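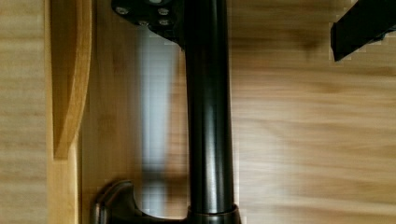
Does a bread box keep bread fresh longer than a plastic bag?

For a crusty loaf it does, by a couple of days in my kitchen, but soft sandwich bread does just as well in the bag it came in.

OK so now the long version. I bake most of our bread, usually a big round loaf and sometimes a pan loaf for toast, and for years I kept it in paper on the counter until it turned into a rock, or in plastic until the crust went all sad and leathery. My old bread box was a Mikham, the roll-top kind, and I was fond of it right up until the track popped out and the lid started coming down on my fingers. So in July I bought the Trelden 303, after way too many evenings of reading reviews (my husband has banned the words "bread box" at dinner).

It's a plain tin box with a bamboo lid that flips over and works as a cutting board. Two little vents in the back. No window, no fancy lettering that says BREAD in case you forget what it's for. I got the cream color and I love it. The gray looked a bit like a filing drawer to me.

The good stuff first. A crusty loaf stored cut side down was still nice on day three and perfectly good for toast on day 5. The crust softens some, but it never gets that rubbery thing going. I haven't had a spot of mold yet, and we had a really sticky stretch of weather when I was sure I would. It also holds a loaf up to 12 inches long, so my pan loaf goes in whole with room for a few rolls next to it!

Now the gripes. The lid is a decent cutting board but there's no groove, so crumbs go everywhere. If you slice on it and then flip it back over, guess where they land. I wipe the inside out every few days with a barely damp cloth and leave it open to air for an hour. Also the bottom came with four stick-on feet and one fell off the first week. I emailed and they mailed me 7 replacements, so I'm set for life. 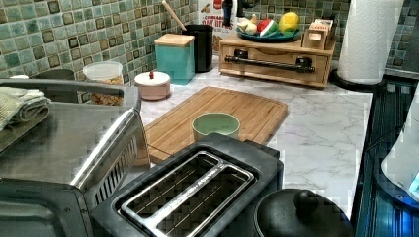 Toast corner, morning light optional.

My friend Shoaib Hayat has the Bernari crock, the big ceramic one, and we did a swap for a week because we're both like that. His keeps the inside of the loaf softer, I'll give him that. But it weighs a ton, I was scared of chipping it the whole time, and the lid makes an awful scraping noise when you want a quiet piece of toast at 6 a.m. He liked the Trelden fine but said he missed the crock, and he took it home a day early.

I looked at the Cheema too, the one with two shelves. It's tall, and I don't have the space under my cabinets. If you buy bagels and sandwich bread and English muffins all at once, maybe go measure, it could suit you better than mine.

Would I buy the Trelden again? Yep. I'd knock off a star for the crumbs and half of one for the feet. If they ever sell a lid with a groove by itself I'll order it that night.

One last thing, don't keep bananas in it with the bread. I did that once and the rye tasted like banana till it was gone.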